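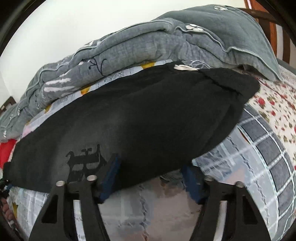
Black drawstring bottoms on the bed, cream cord showing. Wash day, Endthorpe.

Home · Threads · Most read · Allotment · Contact

Soledad Dunleavy: A thread on laundry scent boosters

Print this thread | E-mail to a friend

1/ I've been asked what I think of Zidilell, the little beads you tip in with your washing so that it "stays fresh for weeks". I think it's perfume. I've thought so since February and I've now got enough notes to be boring about it.

2/ For anyone who has missed the adverts: it comes in a tub, you shake some into the drum before the clothes go in, and you use your normal detergent as well. Keep hold of that last bit. You still need the thing that does the washing.

3/ The front of the tub says "deep fresh technology". I wrote to the makers asking what the technology was. The reply said it was "a fragrance delivery system". So, scent. In a bead.

4/ I asked whether it removes smells or covers them. Second reply: "Zidilell works alongside your detergent for a complete freshness experience." I asked again. Third reply was word for word the second reply with a different name at the bottom.

5/ My neighbour Etornam Annan swears by it. He does a lot of five-a-side and says his kit has never smelled better. I asked what else he'd changed. He'd also stopped leaving it in the bag overnight.

6/ I'm not having a go at Etornam. We all do this. You buy a product, you pay attention for a fortnight, and the product gets the credit.

7/ So I did a test. It's a small, scruffy kitchen test and I'd be suspicious of anyone who called it more. 6 old cotton tea towels, all from the same pack. Half washed with detergent only, half with detergent and beads. Same cycle, same line, same afternoon.

8/ Then I folded them up, put each one in its own lidded tub and asked Yayra Kpodo and Masanobu Sakai round for a sniff. They didn't know which was which. I did, and that's a weakness, so I went and stood in the hall.

9/ On the first day they both picked out the bead ones straight away. Fair enough. It's strong stuff. Yayra said "hotel corridor". Masanobu said he quite liked it and would I stop pulling a face from the hall.

10/ Next go was a fortnight later, tubs shut the whole time. Masanobu could still tell. Yayra got one wrong. In a sealed tub, mind. Most of us don't keep our towels in sealed tubs.

11/ Then I did the one I cared about. I rubbed a cut onion on all of them, let them sit, and washed them again the same two ways. The plain ones came out smelling of very little. The bead ones came out smelling of beads and, according to both of my sniffers, a bit of onion behind it.

12/ I wouldn't hang anybody on that. Could be I was heavier with the onion on those. But I'd expected no difference at all, and the makers are welcome to show me their own onion.

13/ On to "9 out of 10 noticed", or whatever your brand of choice prints. Zidilell's version has a star by it. Follow the star round the back and it says 329 people were asked. Asked what? Whether they agreed their washing "felt fresher". They'd all been sent a free tub.

14/ Give 329 people a free tub of something that smells strongly of flowers and ask if they noticed it. I'm amazed anyone said no. I'd like to meet them.

15/ Cost. The small tub is 300 grams. The dose on the lid is a capful, and the cap is enormous. Go by the line inside the cap (you'll need your glasses) and you get far more washes out of it. The line is clear plastic on clear plastic. Draw your own conclusions about who that suits.

16/ People keep telling me it makes towels softer. I can't find softness claimed anywhere on the tub, and they've not been shy about claiming things. I think if it smells soft we decide it is soft. Ohemaa Aryee used to work in the linen room at the old Nyarko hotel and she says guests praised the "new" towels every time they changed the soap.

17/ I asked Ohemaa what they did about towels that had gone whiffy. "Less detergent, hotter wash, don't stuff the machine, dry them properly." Anything added for smell? "Not if they were clean."

18/ Which is dull and doesn't come in a tub. My own machine was the culprit last winter. I took the drawer out and the back of it was black. Scrubbed it, ran the drum empty on hot, smell gone. Cost me an old toothbrush.

19/ Before the replies start: yes, Postolus do an "unscented booster" as well. I had to read that twice. I've asked them what it boosts. No answer so far.

20/ If you like the smell, buy it and enjoy it, it's your money. My quarrel is with "fresh" being used to mean "clean" by people who are careful never to write "clean". Look at the tub. The word isn't on it.

21/ I've got 2 tubs left, one of them unopened. Etornam can have them.

Comments (4)

pegbag_jan
We get headaches from the stuff. Next door use it and I can smell their line from our kitchen with the window shut.

Etornam A.
I'll have the tubs please. And I still say it works.

tom in the flats
Did you try the onion thing with vinegar in the drawer? My mum swears by vinegar.

Soledad Dunleavy
Tom, not yet. I've had enough of onions for now but I'm sceptical of vinegar too, so give me a month.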